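The Loop in the Cable

Obi stopped at cycle 382, a little after four in the afternoon, and by the time I had driven over from Tulletti the lab at Conberg had gone home and left the lights on for me.

The note on the keyboard said: drifts, then faults, then fine again. Please don't move the panda. I put my bag on the floor, released the stop and ran the arm at 50 percent to see it for myself.

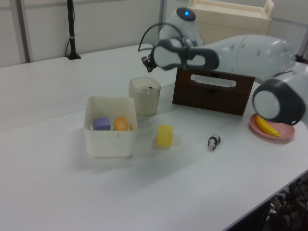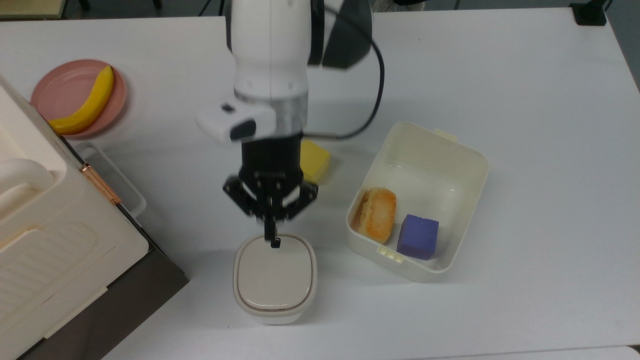
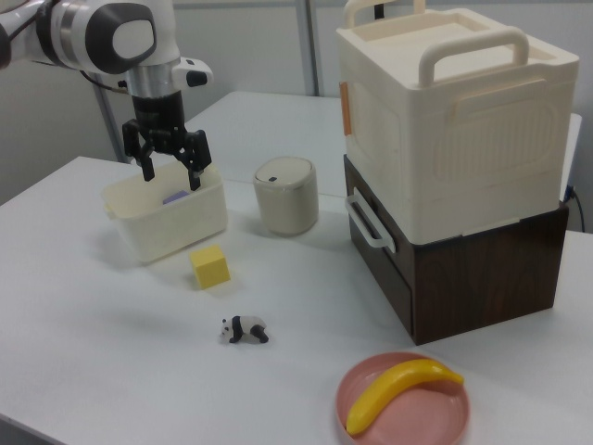 It ran well for a while. Faulty machines do that when you come to see them. I had looked after Obi for three winters by then and I knew its sounds: the click of the brakes letting go, the small whine in the wrist when it turned past a certain point. I pulled up a stool and waited.

On the ninth pass the gripper came down to the left of where it should have. It wasn't much. I held a steel rule next to the fingers and read 2 millimeters. The arm paused, seemed to think about it, and went back up. Four passes later it was dead on. Then it was off again, and the controller threw a fault I had to look up.

The Cerkitz manual listed the fault under "external load, wrist." The manual had been translated by somebody in a hurry, and the advice was to remove the external load from the wrist. I looked at the wrist. There was the flange, the gripper, the little camera on its bracket. No load that hadn't been there since the day I bolted it all on.

I started with the bolts anyway. I shut the power off, hung my tag on the switch and took the gripper off the flange. The faces were clean. I wiped them again, put the gripper back on the dowel pin, and tightened the bolts crosswise with the small torque wrench. None of them had been loose. I wrote that down. My first boss used to say that a thing you have ruled out is worth as much as a thing you have found, and he billed for it, too.

Then I did the fingers. I opened and closed them by hand and felt for play in the linkages. A little on one side, the same as last time. I wrote that down as well.

It was dark outside when I powered up again. I ran the wrist alone, slowly, one joint at a time, with my ear close to the housing and my hand on the stop. Joint four was quiet. Joint five was quiet. Joint six turned, and turned, and at the far end of its travel I heard a tick, like a fingernail on a cup.

I backed it off and did it again. Tick.

It was the cable. I had left a loop in it when I installed the gripper, plenty of slack, the way I'd been taught. But the clip that held the loop had slid down toward the wrist, maybe a finger's width, and now when the joint went all the way around, the slack ran out. The cable pulled on the wrist just hard enough for the arm to feel it. On most passes the joint didn't turn that far. On some it did. Drifts, then faults, then fine again.

I sat back on the stool. Three winters ago I had been in this same room at this same hour, putting that clip on, and my phone had rung. It was the hospital in Cerkitz – the town, where the controllers are made and where my father had worked on the line until his hands got bad. I took the call in the hallway. I was out there a long time. When I came back I closed up my bag and went home, and I must have believed the clip was tight.

I took it off now and looked at it. A cheap part. The screw was in there, but it had never been run all the way down. There were two bright threads showing where there should have been none.

I could have put it in the report as wear. It would have been easy, and the lab would have thanked me and paid for the visit. I turned the clip over a few times. Then I got a new one out of the bag, cleaned the old mark off the arm with alcohol, set the loop where it belonged and tightened the screw until it stopped. I drew a line across the head and onto the clip with a paint pen, so the next person could see if it moved. After that I turned joint six all the way around, both ways, and listened.

Nothing.

I redid the zero on the wrist and checked the rule against the fingers. Then I let Obi go at 50 percent, and then at full speed, and I ate my sandwich while it worked. I let it run 19 passes with the fingers coming down in the same place every time. On the last one I noticed I'd stopped holding the rule.

In the box marked Cause I wrote: cable clip not fully tightened at installation. Under that there is a line for the name of the installer. I filled it in. In the box marked Charge I wrote zero, and then I had to write it again because the pen skipped.

I cleaned up my things. The panda was where I had found it. I wrote "fixed, see report" on the back of the note and set it on the keyboard, and parked the arm, and shut the power down in the right order – gripper, arm, controller. The brakes clicked on one after another.

It was nearly midnight when I got to the car. I sat for a minute with the engine running and the report on the seat beside me, and then I called my father, who doesn't sleep much anymore, and told him about the clip. He asked me what size the screw was.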